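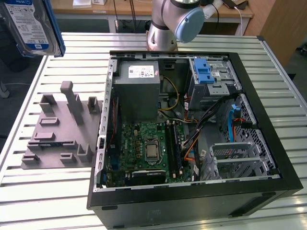
A hard disk drive is the part of a computer that keeps files when the power is off. Photos, games and homework are all stored as magnetic marks on round, flat plates called platters, which are sealed inside a metal case. The label on the outside gives the capacity, meaning how much the drive can hold. A drive marked 1.0TB holds one terabyte, or one trillion bytes. One byte is enough space for a single letter of the English alphabet. In a desktop computer, the drive shares the case with the power supply, a metal box with yellow and black wires coming out of it, and with the motherboard, the large green circuit board.

How does it work?

A motor spins the platters. A small arm moves a part called the head across them, very close to the surface but not touching it. The head reads the magnetic marks and can also change them. Reading is how a file is opened. Changing the marks is how a file is saved.

What is a drive tray?

Many drives are held in a plastic or metal frame called a tray. The tray keeps the drive in line as it slides into its slot. The underside of the drive has its own circuit board, which controls the motor and the head.
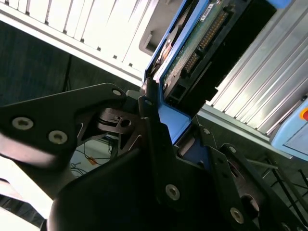
A 3.5-inch hard drive in a blue plastic tray. The green circuit board is on the underside.

Words to know

Byte: a small unit of computer data.
Capacity: how much a drive can hold.
Platter: a spinning plate that stores data.

Corkside Science Pages, updated March 26, 2018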